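Affiliate links, one month in

Quick one as I'm meant to be doing the washing. Had a few emails asking how the switch from banner ads to affiliate links went so here goes.

Short version — slower than I hoped. Took the banners off in March. Signed up with Jidum because the form was short and they didn't ask for 242 pages of traffic reports like the last lot. Approved on a Wednesday, links live by teatime.

First 8 days, nothing. Not a click. Then I noticed I'd pasted the same link into every post and it went to their home page. My fault. Fixed 31 posts by hand, which took most of an evening and a lot of tea.

Since then, clicks most days and 3 sales. All from one old post, the one on storage jars from Christodoulou, which I nearly deleted last year. No idea why that one. The long careful reviews get read and then people wander off.

Things I'd do diffrently:

Put the disclosure at the top from day one. I had it in the footer and Jidum sent a polite but firm note.

Check every link on a phone.

Don't look at the dashboard before breakfast. It only updates overnight anyway so the evening look is pointless too.

Payout is the annoying bit. There's a minimum and I'm well Under it — that's a pun for anyone who remembers my old blog, sorry. So no actual money in the bank yet. 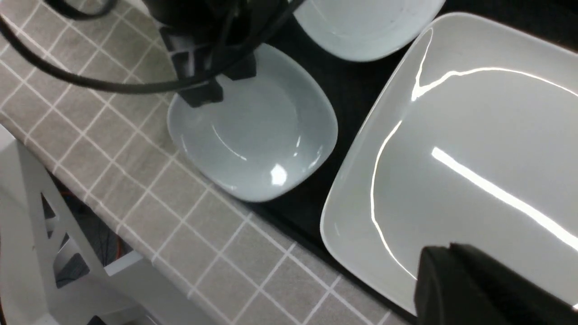
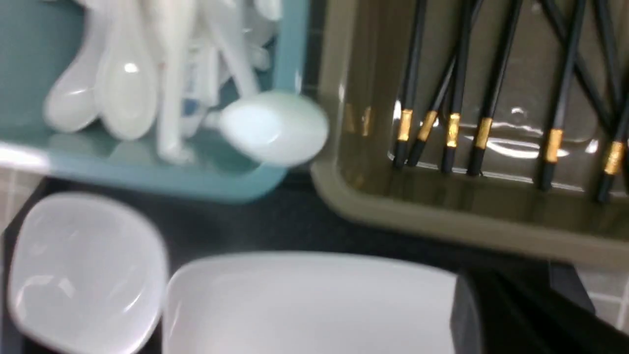
Dishes, spoons, plates.
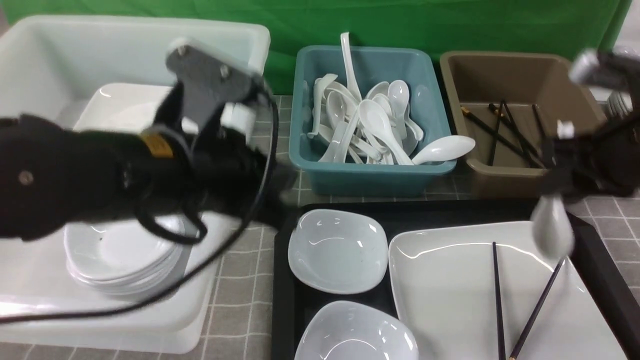
What next

Going to try a proper links page, sorted by room. Someone in the Jadstead bloggers group swears by them, someone else says they're dead. Will leave it up for a month and see. If you've tried one tell me in the comments, they should be working again now. Right, washing.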